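### 3.2 Materials and wash procedure

The cloths came from two suppliers, Jodby and Abreu, and were bought in June through ordinary retail channels. Before the trial each one was weighed dry and given a stitched number at one corner. Households in Foltville and Jeltholm then used them at meals and washed them at home, with no change to their usual detergent.

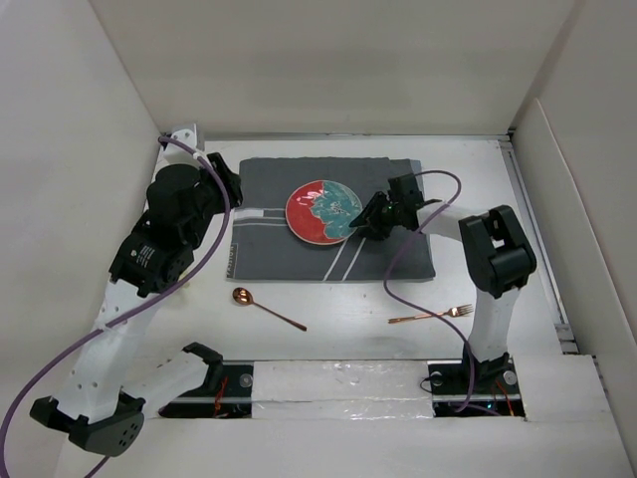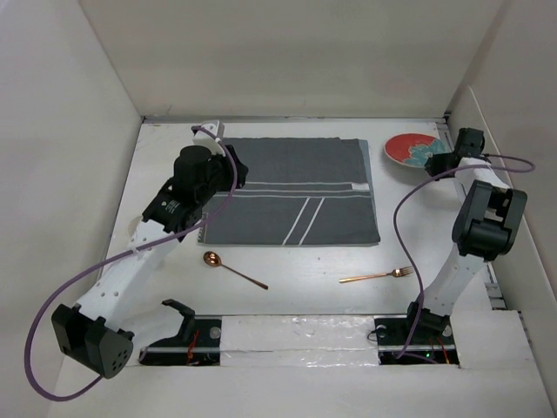 Figure 2. Dark gray cloth laid flat on a white tabletop, with a slight offset between its layers.

Why were the cloths washed at home and not in a laboratory machine? Home washing brings in the things that wear a cloth out in normal use - mixed loads, hard water, overfilled drums and long spells on a radiator - and a standard laboratory cycle leaves most of these out. The cost is that wash conditions differ between households, so we treat household as a random effect in all models.

Of the 355 cloths handed out, 261 came back with a complete wash diary. The rest were left out of the shrinkage analysis but kept in the survey of user opinion (Section 4.3). Diaries recorded the date of each wash, the temperature setting and whether a dryer was used. Participants who lost a diary page were asked to leave the gap blank and not fill it in from memory.

Length and width were measured after the cloth had rested overnight at room conditions. Kendra McIntyre took all measurements, working from the stitched number only, without knowing which town or supplier a cloth belonged to. Each side was measured at the hem and again at the midline, as hems often shrink less than the body of the cloth and can pull the edges out of line.

Colorfastness was scored against a gray scale under the same lamp. Almost 100 cloths were scored a second time to check agreement, and the two sets of scores are compared in Appendix B. Cloths with burns or cuts were scored on the undamaged area - damage itself is reported separately in Table 4.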